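Home | Files | Changes | Issues | Help

Drirnard household recipes: README

Welcome! Drirnard is a plain-text collection of home recipes, typed up from the notebooks that Makis Petridis kept while cooking for the Saturday lunches in Bisden. It's been such a pleasure to put together, and I hope you'll cook from it as well as read it (the lentil one is wonderful, start there).

What's in it

There are 50 recipes, each in its own text file, plus one index file. Every recipe has a title, a serving size, a list of ingredients and the method. 30 of them also carry Makis's own notes, kept word for word, grumbles about aubergines and all. Quantities are metric. Where the notebook said "a cup" I left it as a cup, and the index marks those files with a star.

How the files are laid out

The folder called soups is the biggest, then breads, then sweet things. File names are lower case with hyphens, so they sort nicely on any machine. Each file opens as ordinary text, and you can search the lot in one go – try "lemon" and see how much comes back!
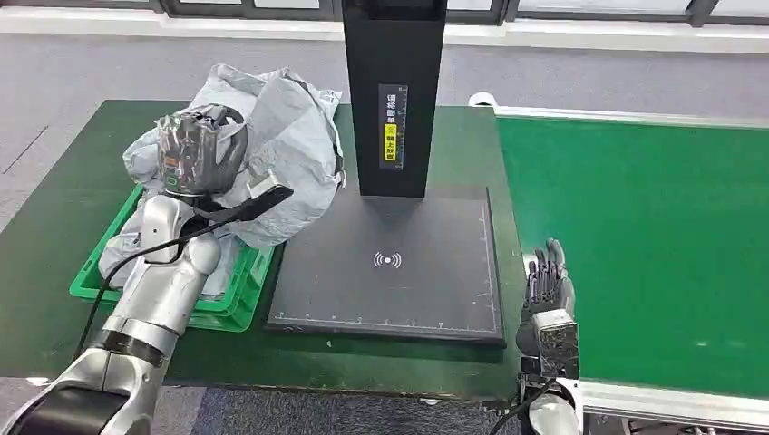
Can I change the serving sizes?
Most recipes scale well up to 10 people. The breads are fussier, so make two batches of dough if you need more than one loaf.

Known gaps

Oven temperatures are missing from 5 of the breads. Makis baked those by feel, and I'd love to hear from anyone who has tried them and written down a number. The quince paste stops after the second boil in the notebook, and I've left it that way. Spellings of Greek dishes vary from page to page; the index lists the ones I know about.

Changes

The July version fixes the salt in the bean stew (it was far too much, sorry) and adds the Makris walnut cake, which I've now baked four times.

Using it

Copy it, print it, share it with your neighbours. If you pass on a changed recipe, please say what you changed and keep Makis's name with his notes.

Contact: the Jadance recipe desk | © Drirnard | Back to top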